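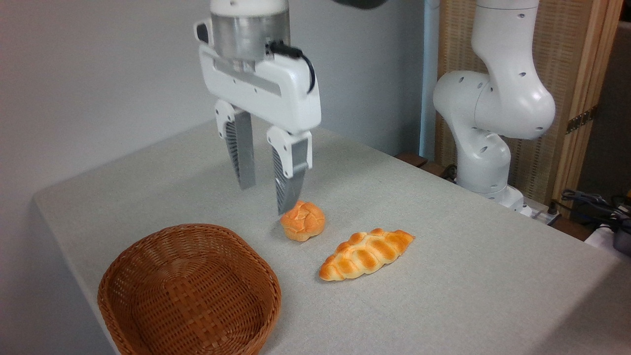
Gripper open over the table, two breads and the basket

Bread into basket: when to stop collecting, and do failed tries count?
Posted by Emese Kocsis in Data and Training

We are recording teleoperated examples for a pick and place task. There are two kinds of bread, a small round bun and a longer braided roll, and a woven basket. The instruction is "put the bread in the basket." We have 106 episodes so far, all recorded in August by the same operator.

The policy trained on those does well on the bun. On the braided roll it often comes down with the fingers along the length of the roll instead of across it, and then closes on one pointed end. I can record more, but I'd like to know how many before I book the time. Also, I have been deleting every episode where the bread was dropped. Should I keep those?

Lambros Karamanlidis
3 votes

Check your split first. If most of the 106 start with the bun, that is your problem and a bigger total won't fix it. We had the same thing at Trenia with long parts. I would go to 200 and make all of the new ones start with the roll, turned to a different angle each time. Print a sheet of angles and work down it, or the operator will drift back to whatever is comfortable for the wrist.

Move the basket too. A few inches is enough.

On drops: keep the ones where the operator picked the bread up again and finished. Those teach recovery. Delete the ones that just end with the bread on the table, or tag them as failed and leave them out of training.

skernunus
1 vote

200 is low. We used 836 for a similar task and it still missed sometimes. More data is always better.

Koutsoukos
2 votes

I'd stop at 400 and look at it again. Retrain every 50 or so on the way there and test on the same set of start positions each time, otherwise you can't compare the runs.

One more thing, split the instruction. "Put the bread in the basket" with two breads out doesn't say which one goes first. Label them "bun" and "braided roll" and record each as its own episode.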